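Fullen Home Forum > Cleaning and Care
Thread: Dust on artificial flowers

magsi_porch
Posted 2019-12-27
I have two bunches of fake flowers from Wiltano that sat on a shelf since August. They are gray with dust now. The label says wipe with a dry cloth, and all that does is push the dust into the folds. What do you use?

tallgrass80
Hair dryer on the cool setting, outside. Hold the bunch by the stems and blow from the back of the petals. Do not use heat — the glue lets go and the heads slide off.

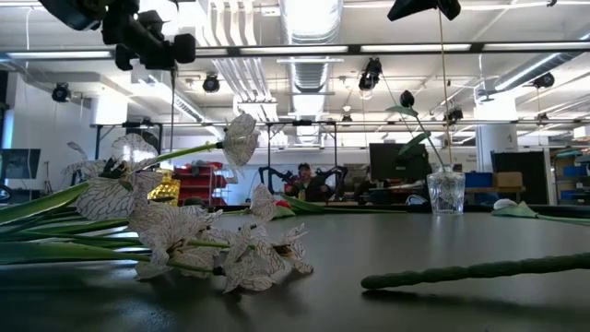
After that I go over the leaves with a soft paintbrush. A bunch takes me up to 60 minutes if I let it go all year, so now I do it monthly.

oldmill136
The bag of salt works better. Put the flowers in head first, close it around the stems and shake. The salt picks up the dust.

tallgrass80
I tried salt. It stayed in the centers and fell on the table for a week. I would not do it with anything that has ruffled petals. 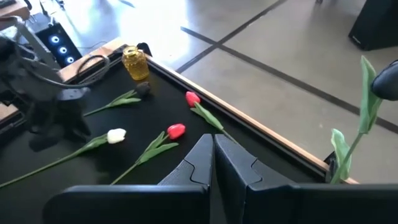
magsi_porch says in the first post that hers are dusty, and both of you are describing things that only move dust around. Cool water and one drop of dish soap. Dip, swish, hang upside down over the tub.

oldmill136
Water is fine for plastic. On cheap fabric the dye runs. I lost a red bunch that way and the white ones next to it turned pink. Test one leaf first.

magsi_porch
Mine are fabric, I think. The tag only says Flolik 3211 and nothing about washing.

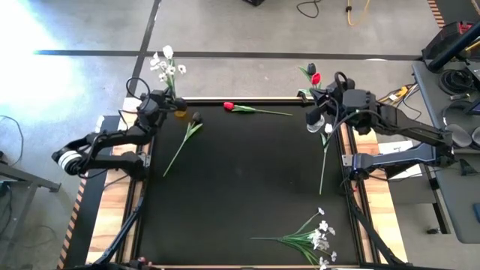 I will try the dryer and brush on the smaller bunch this weekend. If the centers still look gray I'll test a leaf in water — the back one, where it won't show.

oldmill136
Use a white towel under it. You will see right away if the color comes off.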